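Written up 09/02/2025, mostly on the train home, so forgive the wobbly bits.

I've been meaning to go to the Kostiuk open day for years. My aunt used to send me their tea in those square tins, and I've still got three of them on the shelf over the cooker (one has buttons in it, one has tea, one I can't get the lid off). So when I saw they were opening the warehouse in Orley to visitors again, I booked before I'd even looked at how to get there. Getting there meant two trains and a bus that goes round every housing estate in the county. I had a seat by the heater, though, and a cheese scone, and I was perfectly happy.

Orley is one of those towns that's all hill. You get off the bus at the top by the library and walk down past a very good ironmonger's, a shut cinema and a baker with a queue, and at the bottom there's the river Usar, brown and quick, with the warehouse right up against it. The tea used to come up the river on flat boats, and you can still see the iron rings in the wall where they tied up. It's brick, four floors, with tall thin windows, and you smell it before you turn the corner. I'd expected a sort of dusty cupboard smell and it was much greener than that, like hay and a bit like toast.

## Coats off, hats on

They give you a paper hat and a sticker with your name, and then you stand about in the old counting room until enough people have turned up. There was coffee (coffee! at a tea warehouse!) and I had one, feeling like a traitor. The walls are covered with old labels in frames, all elephants and sailing ships, and a big hand-drawn map of the river with the landings marked in red ink. I could have looked at that map for an hour. One of the landings is called Widow's Step and I asked three different people why and got three different answers.

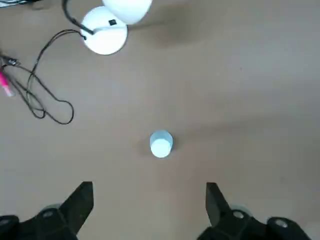
Then we went up. The stairs are steep and worn in the middle, and there's a rope in place of a handrail, so go in sensible shoes if you go. On the second floor is the sorting room, where they still keep the old sieves hung up by size, and a chest you're allowed to put your arm into up to the elbow. I did it twice. The leaf is cool and springy, and it gets up your sleeve, and I was finding bits of it in my cardigan all the way home.

Blending is on the floor above, and it was running while we were there, so we watched from behind a rail. It's a great big drum that turns slowly with a noise like the sea on shingle. Each batch is written on a blackboard with its number, and I got rather fond of number 151, which is the one in my aunt's tins. It's been 151 for as long as anyone can remember. There was a 150 once but it went out of fashion.

I asked whether the recipe ever changes and the answer was that it changes all the time. The leaf is different every season, so to keep the taste the same they have to keep fiddling with what goes in. I'd never thought about that! All those years I imagined somebody following a card in a drawer.
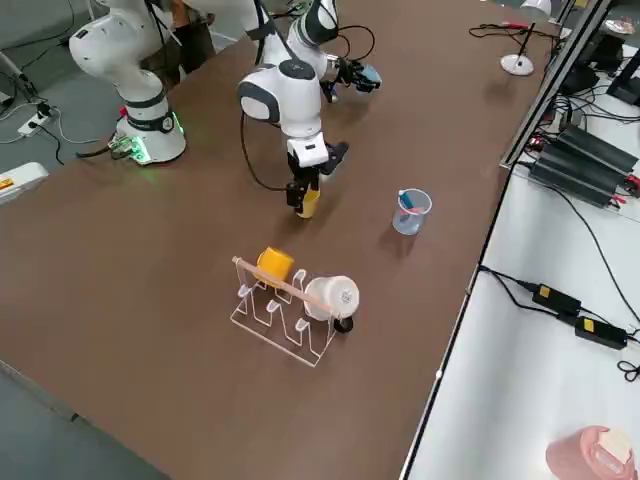
## The tasting

This was the part I'd paid for. The tasting was led by Roksolana Harasym, who has a lovely dry way of talking and wore her glasses pushed up in her hair the entire time without once putting them on. She had us start with plain hot water, just to get our mouths ready, and I'm sorry to say I thought that was the first tea and said it was very delicate. She was kind about it.

You slurp. I knew that, I'd seen it on television, but it's another matter doing it next to a stranger in a paper hat. You take it off a spoon with a lot of air, as loud as you can, and it goes right up the back of your nose. We did 6 teas, lightest to darkest. My notes get worse as they go on. The first says "cucumber, spring, nice". The fourth says "shed". I meant it as a compliment, it was a smoky one and I bought a bag of it later.

The one I liked best was the Cullus, a single-garden tea they only get a little of. It tasted a bit of apricots and a bit of the crust of a loaf. Roksolana let it go nearly cold before we tried it and told us that a poor tea has nowhere to hide once it's cooled. I've been drinking everything lukewarm ever since to see if it passes. My usual supermarket bags do not.

We also had a long chat about milk. The room split down the middle, and a man from up the valley became quite heated on the subject of milk first. Roksolana said she puts milk in hers at home and doesn't at work, and wouldn't be drawn any further.

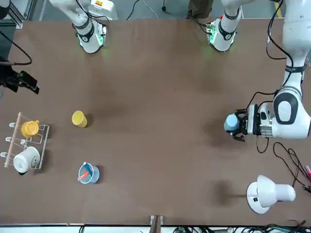
Washing up came into it more than I'd expected. They never use soap on anything that touches the leaf, only very hot water, and then everything gets left to dry in the air with no tea towel anywhere near it. I've always stood my cups upside down on the drainer, where they trap a little ring of steam and go musty, and I came home and changed my ways. Mine now go over on one side with the open end facing out, the way the light blue one is turned in the last photo, and they do smell fresher for it. My husband says he can't tell the difference. He's also the one who knocks them off the drainer with his elbow, so I've put a folded cloth along the front to stop them rolling.

## Lunch, and the shop

Lunch was included and was much better than it needed to be: leek soup, brown bread, and a fruit loaf made with the smoky tea. I asked for the recipe and was told to soak the fruit overnight in tea strong enough to frighten you, and that was all I could get out of them. I've had a go since. It was heavy but we ate it.

We sat at long benches by the river windows. The Usar was right up, carrying branches along at a terrific pace, and someone pointed out the flood marks cut in the door frame. The highest one is over my head. They lost a whole winter's stock that year, and for months afterwards the river was said to run the colour of a decent cup of Assam, which I choose to believe.

The shop is small and dangerous. You can have anything weighed out from the big bins, and I'd promised myself a little bag of two things. I came away with 500 grams of 151, the smoky one, a small amount of Cullus (it's dear, but you need less of it) and a tea strainer shaped like a duck. They do sell tins, only they're round now. I was sadder about that than I'd have guessed.
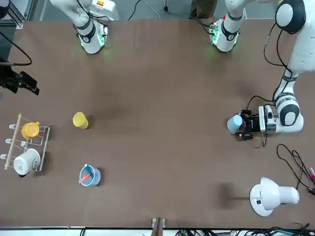 One more thing I brought home was an interest in what colour you drink out of. The tasting is all done in plain white so you can judge the tea by eye, and Roksolana reckons a coloured cup changes what you think you're tasting, particularly with the paler ones. I tried it at my sister's with the same pot poured into everything she owned. A pale blue cup like that one, on a brown table, is about as pretty a thing as I can think of for a kitchen, but the blue ones in her cupboard made the Cullus look greenish and I'd have sworn it tasted thinner. The orange mug made it taste sweeter. My sister said I'd gone peculiar and could she have her mugs back.

## If you're thinking of going

Book early, and go for a morning slot so you get the lunch. The bus from the station is slow but it stops at the top of the hill, and the walk down is lovely. The walk back up with half a kilo of tea in your bag is less so. There's a bench halfway, outside the ironmonger's, and I used it.

The next one is in June, when the new season's leaf is in, and they open the top floor as well, with the old hoist and the view up the valley. I've put my name down already. I'm bringing the third tin with me, in case somebody there has the knack of getting the lid off.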